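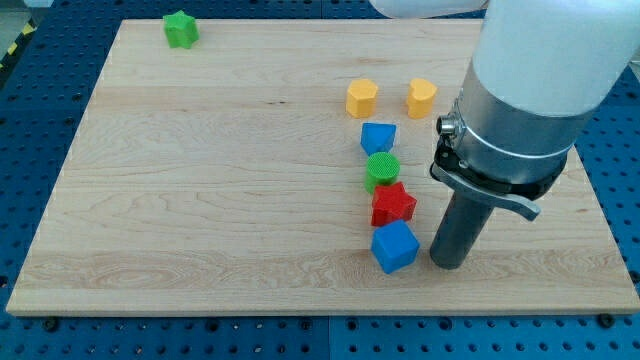 grandley-blocks-faults
Block-moving episodes, including the ones we'd have liked to lose

Contents
748 episodes of one arm moving plastic shape blocks on a wooden board. Of these, 154 ended in a fault. The rest ended the way the task sheet says they should.

What went wrong
After a controller update in September, the tool offset was stored in the wrong units. The arm took this calmly and pressed down on the board until the force limit tripped. It did so again the next morning – same spot, same confidence. The limit worked both times. The low-height warning did not, because it had been switched off during setup and left that way.

Episodes 355 and up were recorded with the corrected offset. Earlier ones are kept as they were, bad heights included.

Fault labels
force_stop: the arm pushed on something that didn't move
missed_block: the arm went where the block wasn't
lost_link: Havlíček driver dropped out, usually mid-reach
operator_stop: someone hit the button, often wisely

Known problems
Timestamps in lost_link episodes can jump by 2667 ms. Don't interpolate across the gap.
Nine operator_stop episodes have no note. Please don't guess at the cause in your paper.

Before you replay anything
Check your own tool offset and turn on the height warning. Run at low speed with a hand on the stop.

Contact
Bohumila Ševčík, Litutmont lab. Send the episode number and the controller log.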